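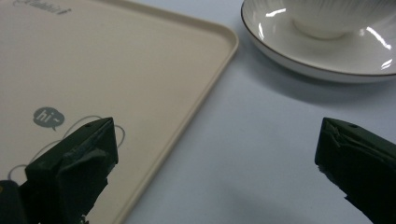 I've had the Velta kettle from Vandier since March, so I think I've earned an opinion by now. It replaced a very old whistling thing that my neighbour Radymyr Vakulenko passed on to me when he moved, and I was sad to see it go, but the handle had started to wobble and I like my feet unscalded.

First the good bits. It's quick! One mug's worth is ready before I've found the teabags, and the spout pours in a lovely thin stream, so if you make filter coffee you'll get on with it. You can set the temperature too, and I use 80 for green tea far more than I thought I would (my Hutsuliak pot has never been so busy).

Now the grumbles. It beeps. It beeps when you lift it, when you put it back and when it's done, and there's no way to turn that off that I can find – I've read the booklet twice. The lid is stiff as well, and with wet hands I end up swearing at it.

I paid £62, down to £55 with a code. The Drakar one my sister has was £29 and boils water perfectly well, though it dribbles all over the worktop. Would I buy the Velta again? Yes, at the lower price. Four stars, and I'd give it the fifth if they let me shut it up before 7am.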